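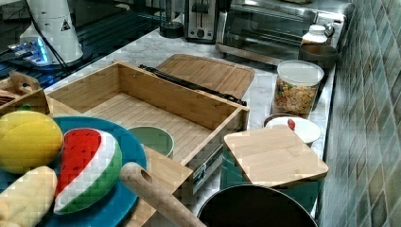 Johanna Lüthi asked at the last open evening why Trerkton teaches grout before it teaches tile. Most applicants ask the same thing in some form. A tile that is set well and grouted badly will fail at the joint, and joint failures are the larger part of the repair work our graduates are called to.

About Trerkton

Trerkton is a trade school for wall and floor tiling. The program runs for nine months, in 2 intakes a year, at the Mosquera building. Students who complete it have logged 1,669 hours, of which 209 are classroom hours. The remainder is bench and site work.

What we teach

Substrate checks and leveling. Mortar selection by tile size and absorption. Layout from a centerline, with cuts placed at the least visible edge. Cement and epoxy grout. Movement joints, sealants and waterproofing for showers. Small-format wall tile is taught separately from large-format floor tile, as the tolerances differ.

Workshop

Each student works in a fixed bay with two walls and a floor section. Bays are stripped and rebuilt at the end of each unit. Wet saws are shared and must be booked through the Sarkitent desk on the ground floor.

Staff

Efraín Tamayo heads instruction and sets the final bay test. Site placements are handled by the Elex office.

Enrollment

The next intake opens in October. Applicants need basic arithmetic and must be able to lift a full bag of mortar. No previous trade experience is required.

Page last revised 2 October 2019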